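Bin Clearing with Ranked Grasps: Frequently Asked Questions
Maintained by Annag Geddes and İlker Ekinci. Last revised in December.
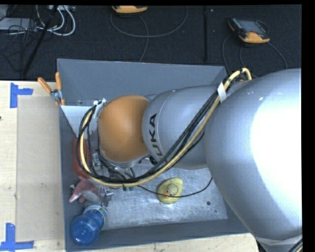 What does the method do?
It ranks candidate grasps on mixed objects in a bin and re-ranks them after each failed attempt. The arm does not return to the same grasp point unless the object has moved.

Which objects were used?
Household items and toys, both rigid and soft. A rubber duck and a plush toy are among them. No object models are supplied to the planner.

How many grasps were attempted?
3313, of which 2715 ended with the object held clear of the bin. A further 172 were stopped by the force limit and are counted as failures.

Where does it fail most often?
Against the walls. An object in the open can be approached from any side, but one standing against a wall leaves the fingers little room. Translucent items are the next worst, as depth readings on them are patchy.

Do the arm's cables affect planning?
Yes. The planner treats the bundle as a padded volume around the wrist. Slack is not modelled.

How long does re-ranking take?
Roughly 4 seconds on the Estulthorpe workstation.

Is the code available?
On request from Zerrin Özkan. The Junlow driver is licensed separately.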